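From: Unai Gallardo
To: Edus parents' reading list
Subject: Re: Which edition for the October meeting?

Encarnación Pacheco wrote:
> I found two translations of the novel in the library. One has 400 pages
> and the other is much thinner. Are we all reading the same one? Also, do
> we stop at chapter 11 or do we finish the book?

Dear Encarnación, dear all,

Thank you for the question. I had the same doubt last year and I read the wrong book for two weeks.

The thinner one is the old Paredes edition. It is shortened – the letters of the sister are missing, and also the whole winter in the port. It does not say this on the cover, only in small print after the title page. Please take the long one if you can. Remedios has a second copy and she can lend it.
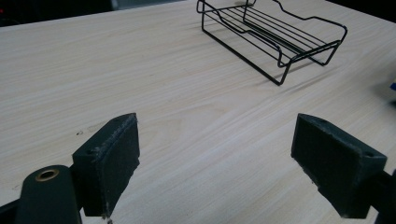 About the chapters: we stop at the end of chapter 11. In the long edition this is page 101. I know that it is a strange place to stop, in the middle of the trip, but Chrysoula asked for it so that we can talk about the father before we know what he did. If you already read more, please do not tell us.

For those who read in English, the chapter numbers are different, because the prologue is counted as chapter 1. So you must read until the end of 12.

Lucía wanted to know if she can come without reading. For me yes, but she will hear some surprises.

I will send my list of the characters tomorrow. There are three men with the same name and I needed a drawing to understand the family.

Best regards,
Unai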